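Can I pause a meal kit subscription without losing the intro discount?

Posted by Vilja Lehtinen in Food & Kitchen > Deliveries

I signed up to Trina in the spring on the offer where the first few boxes are cheaper. I have had 2 so far. In May I will be away for work and there will be no one in to cook or take the box in. The account page lets me skip a week or pause completely, but it doesn't say what happens to the discounted boxes I have left. I emailed them and got a stock reply with a link to the same page I was already looking at. Has anyone here paused partway through the offer? I'm in a flat with no porter, so leaving it on the step is out.

Tamara Mocanu
Skip, don't pause. I did both last year. When I skipped single weeks the discount moved along to the next box I took. When I paused the whole account it came back at full price and I had to ring them to get it put right. They did do it, but I was on hold for 20 minutes.

Check the cut-off as well. Mine was five days before delivery, and after that the box is packed and you pay for it. You can skip several weeks in one go from the calendar, so do all of May at once and take a screenshot with the dates showing. If one slips through, ask for the delivery address to be changed to a friend's. They let me do that up to the day before.

On cooking for one, the two-person boxes do me for two nights. The rice dishes keep better than the pasta ones. I put the sauce in a separate tub.

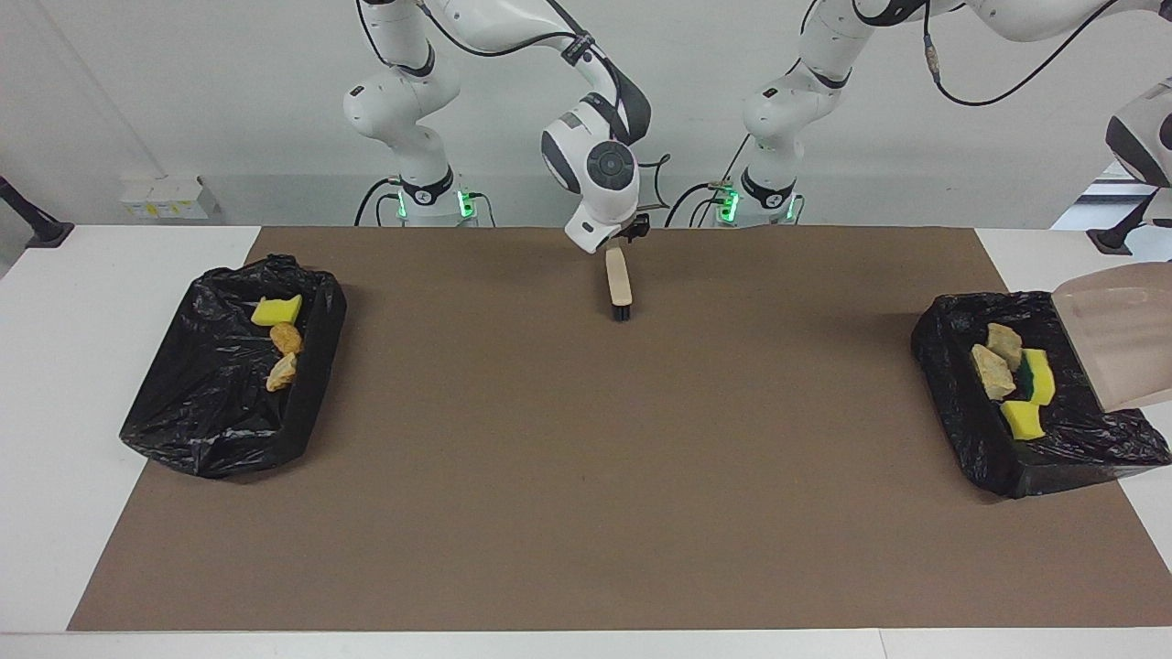
Small hand brush with a wooden handle and black bristles.

Florin Crăciun
No idea about Trina but I was with Zonport and they just cancelled the offer when I paused. I left after that. I spend less at the market anyway.

Vignesh Poduval
Same as Tamara, skipping worked for me. The discount had an end date in the small print though, so look for that before you skip a whole month.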